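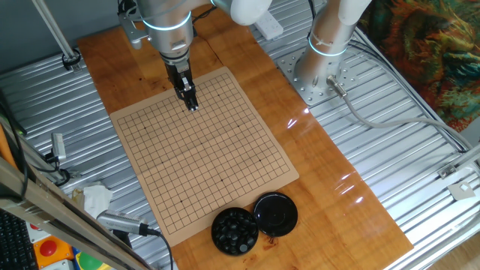 Go sei ein Spiel für Leute, die auch beim Umzug erst einmal zwei Stunden über den ersten Karton nachdenken, bekommt man im Seltano zur Begrüßung zu hören, und ob man Tee wolle, Kaffee gebe es nur für Schachspieler.

Lesezeit: 7 Minuten

Die Inhaberin des Ladens verkauft seit 12 Jahren Brettspiele. Reich geworden ist sie damit nach eigener Auskunft nicht, »aber sehr gut im Verpacken«. Zum Gespräch am 23. Mai 2020 sitzt sie hinter der Kasse, ich sitze vor der Tür auf einem Klappstuhl, dazwischen die geöffnete Ladentür und ein Paketbote, der dreimal kommt und jedes Mal zuhört.

Angefangen hat sie mit Postkarten und Puzzles. Ein Kunde fragte nach einem Go-Brett, sie bestellte eines, der Kunde kam nie wieder. »Dann stand das Ding im Regal und sah mich vorwurfsvoll an. Irgendwann habe ich die Regeln gelesen. Die passen auf eine halbe Seite, und nach der halben Seite versteht man überhaupt nichts mehr.« Ihre ersten Partien verlor sie gegen einen pensionierten Lehrer im Café Belitora, der währenddessen Kuchen aß und selten aufs Brett schaute. Das habe sie mehr gekränkt als das Ergebnis.

Bei Anfängern, erzählt sie, sehe man immer denselben Ehrgeiz. Kaum liegt ein fremder Stein irgendwo, muss er gefangen werden, koste es, was es wolle. Meistens kostet es die halbe Ecke. 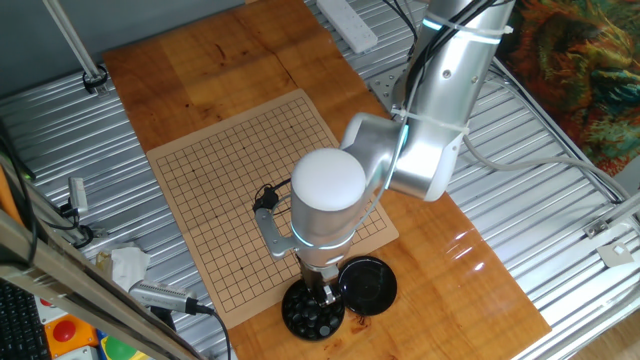
Wer diese Phase übersteht, gerät in die nächste, und die hält sie für schlimmer: Man hat ein Buch gelesen. »Dann spielen die Leute auswendig, bis jemand einen Zug macht, der nicht im Buch steht. Danach folgt eine lange Stille.« Sie habe selbst solche Bücher, 760 Seiten das dickste, von denen sie die ersten vierzig sehr gut kenne.

Auf die Frage nach dem richtigen Material wird sie geschäftsschädigend ehrlich. Ein Papierbrett reiche völlig. Man könne auch 3000 Euro für einen Holzblock mit Beinen ausgeben, sie halte niemanden auf, im Gegenteil, sie trage ihn sogar zum Auto. Gespielt werde darauf erfahrungsgemäß zweimal, einmal davon an Weihnachten. Der Kleinverlag Neseo habe ihr im Dezember eine Reiseausgabe mit Magnetsteinen angeboten. Sie nahm zwei Kartons. Einer steht noch da, wir dürfen ihn gern mitnehmen.
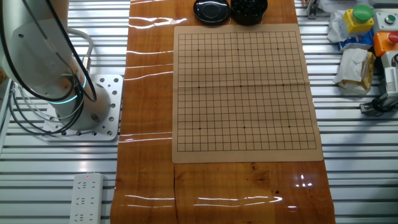
Steckdosenleiste und Kabel auf geripptem Untergrund.

Ihr Spieleabend ist im Moment ausgesetzt. Vorher traf man sich im Hinterzimmer vom Bitar, zwischen Getränkekisten und einer Zapfanlage, die immer dann zischte, wenn es spannend wurde. Manche spielen jetzt online, sie selbst ungern. »Da fehlt mir das Seufzen. Am Bildschirm weiß ich nie, ob der andere leidet oder nur seine Wäsche aufhängt.« Zwei Stammgäste schicken einander die Züge per Postkarte. Sie schätzt, dass die Eröffnung bis zum Herbst abgeschlossen sein könnte, sofern keiner von beiden verreist.

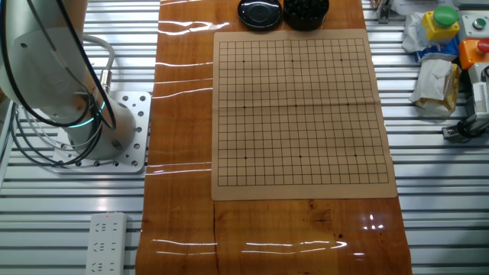

Womit soll man als Anfänger beginnen?

Mit dem kleinen Brett, neun mal neun Linien. Eine Partie dauert kaum eine Viertelstunde, und man verliert schnell genug, um gleich noch einmal anzufangen.

Ob sie inzwischen gegen den Lehrer gewinne? Sie gießt Tee nach. Voriges Jahr habe er einmal den Kuchen beiseitegestellt, sagt sie. Verloren habe sie trotzdem, aber knapp. Dann kommt der Paketbote zum dritten Mal und möchte wissen, was so ein Papierbrett denn nun kostet.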